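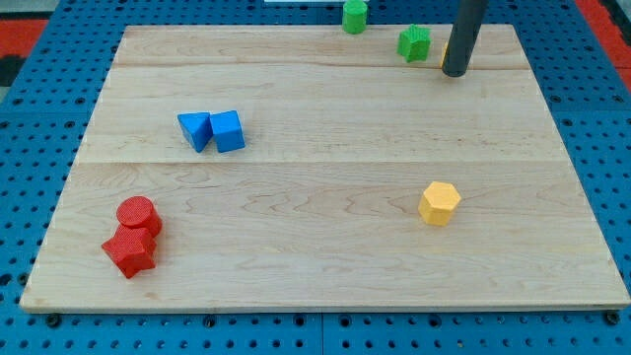 Photograph: Kanini Rashidi

12/06/2020

Let people mend what they own

My mother bought a kitchen table in the year she married and I still eat at it. One leg has been replaced, the top has been sanded back twice and there is a patch near the window end where my brother left a hot pan. It has cost the family very little since the day it came through the door. I mention it only to explain where I am coming from, because what I want to argue is that we should stop treating repair as a hobby for people with sheds.

Last winter I tried to get a Kasance dining chair mended. A joint had gone at the back, and the chair rocked when anyone leaned. The shop offered me ten per cent off a new one. When I asked whether they could sell me the part, the young man on the desk looked it up and told me the back came as one piece with the seat and legs, so there was no part. He was polite about it. The chair was five years old.

A joiner on Pagano Street glued and clamped it for less than the price of a new chair, though not by much, and I can see why most people would have taken the discount. They would have had it by the weekend. I waited most of a month and had to carry the thing there and back on the bus.

That is where the trouble lies. We talk about waste as if it came from laziness, and we put up posters telling people to think before they throw. Most people do think. They think about the cost, the bus and the month without a chair, and then they go to the tip. If we want a different result we have to change the sums.

I would begin with parts. Anyone who sells furniture or a household machine ought to be made to sell the pieces of it for ten years after the last one leaves the shop, at a price that is printed somewhere you can find it. My Trorkier washing machine has a door seal that perishes. The seal is a ring of rubber. I was quoted a sum for it that I first took to be the price of the whole door.

Then there is glue. A great deal of what is sold now is stuck together where it used to be screwed, and once it is stuck a repairer has to break it to get inside. I accept that glue is quick and cheap and sometimes stronger. A good glued joint in solid wood will see most of us out. But a lamp whose switch can't be reached without a hammer has been badly designed, whatever it looks like on the shelf.

The usual objection is price. Make firms stock parts, the argument goes, and everything will go up, and the people hurt will be those with least to spend. I take this seriously. I grew up in a house where a new anything was discussed for weeks. But we were also the house that could least afford to buy the same thing twice, and a cheap wardrobe that lasts until the first move is a dear wardrobe.

Our town had roughly 3,000 households when I last looked at the council's figures, and one repair shop, Nurus, which does shoes, keys and small electrical jobs from a unit behind the station. It has been closed since March and I don't know whether it will open again. If it goes, a good deal of knowledge goes with it. The council found 1,000 pounds last year for new planters on the high street. I have nothing against planters. The same money off the rent would have been a help to the man with the workbench.

Schools could do more as well. I was taught to cut a joint and sew on a button, both badly, and I have used the two skills ever since. My niece, who is much cleverer than I am, was taught neither.

I don't expect everyone to take up a chisel. Plenty of people haven't the time or the hands for it, and they shouldn't need to. They should be able to walk into a shop with a broken chair and be told what it will cost and which day to come back.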